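Mulstead library will stay open until 8 pm from July

The public library in Mulstead will have longer evening hours from July, after the town council agreed to pay for the extra staff time. The building will close at 8 pm on four evenings of the week. At present it closes at 5:30 pm, and many residents who work in the city have said they can never reach it before the doors are locked.

The change follows a survey made in autumn by the branch manager, Sobia Tarar. She received 127 answers, and the most common request was for later closing. The second was for more parking, which the council has not promised.

"We had parents who wrote to us that they come only in the school holidays," Ms Tarar said. "I hope that now they can come after dinner, also in winter."

Two casual positions will be advertised this month. The council will review the new hours after 18 weeks and look at how many people used the evenings before it decides about next year.

Not everybody is satisfied. Amos Tillman, who runs the morning reading group, told the council meeting that he would prefer the money to be spent on large print books, because the present collection is old and some 57 titles have been removed for damage. Councillor Aqeel Bugti answered that the book budget is separate and will be discussed in the spring.

The upstairs study room, which has 13 desks, will be open during the new hours and does not need a booking. The meeting room can be hired in the evening for the same fee as in the daytime. The children's corner will close at 6 pm as before, and the colour printer will be turned off at 7:45 pm.

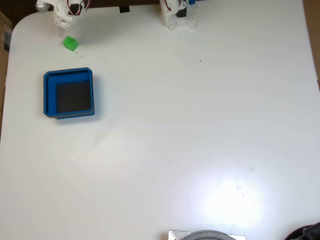 *A small green cube on a white tabletop.*

Returns can still be made at any hour through the chute on the Astach Street side. Residents who want to apply for the casual positions should ask at the front desk for the form, or telephone the branch in the morning.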